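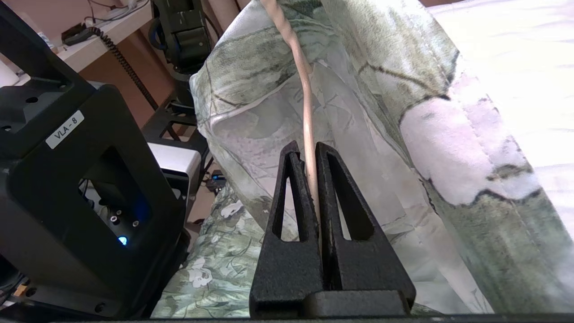
Page 2 of 30

Hollham Neighbors Help Board > Home and Repairs > Cords and Chargers

Landlord says no extension cords, apartment has two outlets per room

Elvira Henao
Posted 2019-10-29

I moved into the Montoya building this month. It is a lovely old place with high ceilings, and whoever wired it clearly believed electricity was a fad. The living room has two outlets, both on the same wall, both behind where any sane person would put a couch. My desk has to go by the window because that is the only spot it fits.

The lease says "no extension cords as permanent wiring." I asked the office what permanent means and was told "you know, permanent." I have one floor lamp, a laptop, a phone charger and a small space heater for when the radiator is in one of its moods. Can I run a power strip along the baseboard? Can it go under the rug? The rug is really the only thing hiding the floor, so I would like it to earn its keep.

Also, the cord on my old lamp has gone a bit stiff near the plug. It still works. Is that a problem or just age? I am also stiff in places and still work.

Hernán Mamani

Not under the rug. Please. A cord under a rug can't shed heat, people step on it, and you won't see the damage until you smell it. Same goes for under the couch legs and through a door that closes on it.

The heater goes straight into the wall. No strip, no extension, no clever adapter you found in a drawer. It pulls more than everything else you listed put together -- by a lot. Move the heater to the outlet and let the lamp be the one that travels.

For the desk, get a power strip with its own long cord and a breaker built in, with a testing lab mark on it, and run it along the baseboard in the open. Don't plug one strip into another. I was in the Barnero building for years with the same kind of outlets, and the man below me had three strips in a row, like a little train. He got a visit from the fire inspector and then a rather bigger visit from the landlord.

As for "permanent," ask the office to put it in writing that a strip is OK. They will grumble. If you ask for another outlet while you're at it, they may decide the strip is wonderful.

Ashok Shukla

i have had a cord under my rug since college and its fine. get a thicker rug

Huguette Arsenault

Ignoring the above, with affection.

On the lamp: stiff near the plug means the insulation is drying out. Unplug it and bend the cord gently along its length. If you see cracks, or the plug feels warm after the lamp has been on for an hour, stop using it. Tape is not a repair, whatever my late father's garage would suggest.

A replacement cord and plug come as one piece at the hardware store, and a simple floor lamp is an evening's work if you are patient. If you aren't, a lamp shop will do it. Mine charged me 30 dollars and a short lecture.

One more thing about the baseboard. Flat stick-on clips are fine, but don't staple the cord. Staples go through the jacket and then you really will have something permanent. And warm the clips up with a hair dryer before you pull them off, or the paint comes too and you get to discuss your deposit.

Elvira Henao

Thank you all. The lamp cord cracked on the second bend, so that's settled. Heater is on the wall outlet, couch is now in the middle of the room like a furniture showroom. Still waiting on the office.

3 replies hidden. Log in to view.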